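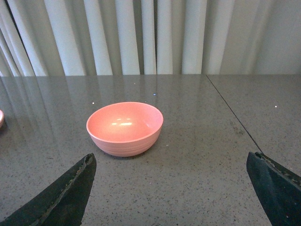 Según Gorazd Popescu, la mayor parte de los errores de reposo en masas enriquecidas procede de una lectura demasiado literal del reloj. La observación, formulada por escrito tras la sesión anterior, se incorpora a estos apuntes por su pertinencia para la unidad que aquí se desarrolla.

Inicio > Formación > Panadería y masas > Unidad 4

Unidad 4. Fermentación y control de la masa

Apuntes de apoyo a la clase del miércoles. Docente responsable: Nabila Yeoh.

1. Objeto de la unidad

La fermentación panaria es el proceso por el cual las levaduras transforman los azúcares disponibles en dióxido de carbono y etanol. El gas queda retenido en la red de gluten y produce el aumento de volumen. El alumnado deberá distinguir, al término de la unidad, entre fermentación en bloque y fermentación final, y justificar por escrito la duración elegida para cada una.

2. Factores que intervienen

La temperatura de la masa es el factor de mayor peso. Una masa fría fermenta con lentitud y desarrolla mayor acidez; una masa cálida gana volumen pronto, con menor complejidad aromática. La sal modera la actividad de la levadura y refuerza el gluten. El azúcar, en proporciones elevadas, retiene agua y retrasa el proceso. Las grasas se añaden una vez iniciado el amasado, a fin de no dificultar la hidratación de la harina.

La fermentación en frío puede prolongarse hasta 48 horas en las fórmulas de esta unidad. Las piezas se mantendrán cubiertas durante todo el periodo para evitar la formación de costra.

3. Valoración del punto de fermentación

Se presionará la superficie de la masa con un dedo enharinado. Si la huella se recupera de inmediato, falta fermentación; si lo hace despacio y de manera parcial, la pieza puede hornearse; si no se recupera, existe sobrefermentación. La prueba resulta menos fiable en masas muy hidratadas, en las que se atenderá además al volumen y a las burbujas laterales.

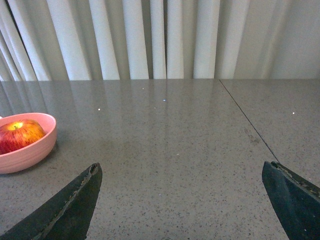 4. Trabajo del alumnado

Cada estudiante entregará una ficha con la fórmula expresada en porcentaje panadero, la temperatura final de amasado y los tiempos aplicados. Las fichas sin temperatura no serán calificadas. Las consultas se dirigirán a Faizal Sitompul antes de la siguiente sesión.

Lectura obligatoria: cuaderno Lurkelwood, página 124 y siguientes.

Contenidos relacionados
Unidad 2. Harinas y absorción de agua
Unidad 3. Amasado y desarrollo del gluten
Unidad 5. División, boleado y formado
Glosario de términos panaderos

Centro de Formación Lendell | Contacto | Aviso legal | Volver arriba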